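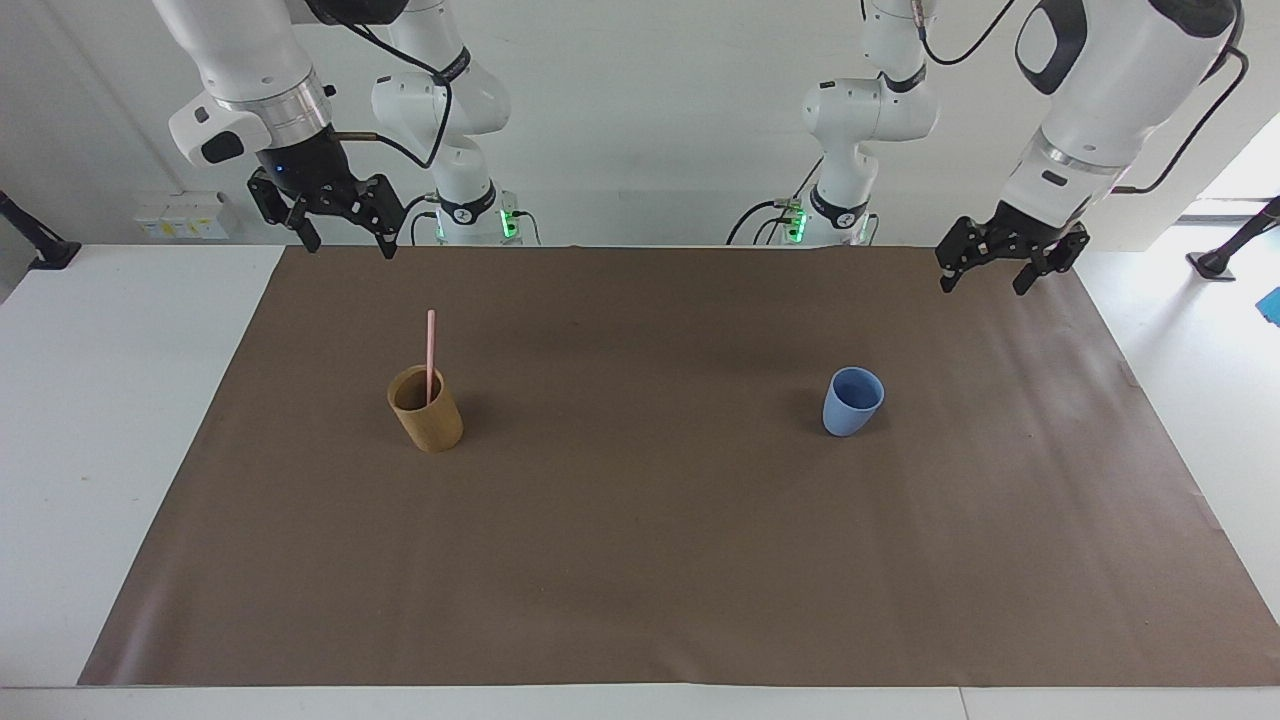 Table covering as laid, brown cup with pink straw and light blue cup in place.

Ticket: Table covering, creases and ripple
Site: Gitari, table area
Item: brown paper covering (supplier: Flallum)
Priority: low
Status: open, waiting on replacement sheet
Opened: 2022-09-16

Problem as reported

The new brown paper on the white table won't lie flat. It has faint wrinkles and a gentle ripple near one side. Cups put down on the flat parts are fine. Cups put down on or next to the ripple rock slightly when touched, and the taller one with a straw in it is the one people worry about. The request was to get the paper flat, or replace it with something that stays flat, without going back to the bare tabletop. The bare top is too shiny under the lights and shows every ring and smear.

What we had before

The old covering was a cloth supplied by Skinner. It lay flat enough but held stains and had to go out for washing. The paper was brought in to save on laundry. It comes on a roll, 700 mm wide in the narrow version and 2,000 mm in the wide one. We are using the wide one so that there is no join across the middle of the table.

Checks done

1. Checked the table first. Put a straight edge across the top in both directions. The surface is level. There is a seam where two panels meet, and I ran a fingernail along it. No step that I could feel, so the seam is not what is lifting the paper.

2. Checked the size of the sheet. It is cut smaller than the table and a strip of white shows past it at the sides and front. I left it like that. When the paper was cut to hang over, people caught the overhang with their sleeves and dragged the whole thing along.

3. Rolled the sheet up the opposite way to the roll and left it for 30 minutes. This took out most of the curl at the ends. The crease at the long edge stayed.

4. Smoothed it by hand from the centre outwards. Better for a while. The ripple moved towards the side and settled there.

5. Tried low-tack tape at the corners. It held the corners but pushed the slack back into the middle, so I took it off again. Small mark left on the white top, wiped off with a damp cloth. 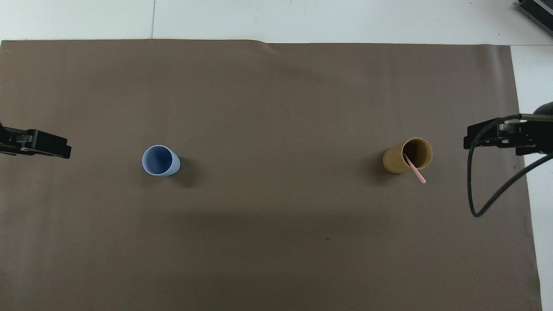

6. Set the two cups well apart on the flat areas and left them. Both stood level. Lifted each one and put it back 6 times in the same place, no rocking. Moved the blue one on to the crease and it tipped a little under a light push, though it did not go over. It is the lighter of the two when empty.

7. Pressed the crease through a tea towel with a cool iron, on a spare offcut first. The offcut came out flatter but with a slight sheen where the iron had been, and the difference in colour is noticeable from the side. Not done on the main sheet.

Findings

The table is fine and the cups are fine. The crease was folded into the sheet, most likely when it was carried through flat and bent over at the doorway. The general waviness is roll curl plus damp. The store cupboard shares a wall with the washroom and the rolls stand on the floor in there.

For now

Carry on using the sheet. Keep cups away from the creased edge and the rippled side. Don't tape it. If it gets wet, blot it and leave it, as rubbing lifts the surface.

To do

New sheet to be cut from a fresh roll and carried in rolled up. Store the remaining rolls lying down on the top shelf. Asked Drestero for a price on a heavier paper in the same brown, no reply yet. If theirs is not available by January we stay with the present supplier.

Ticket to stay open until the new sheet has been down for a full week.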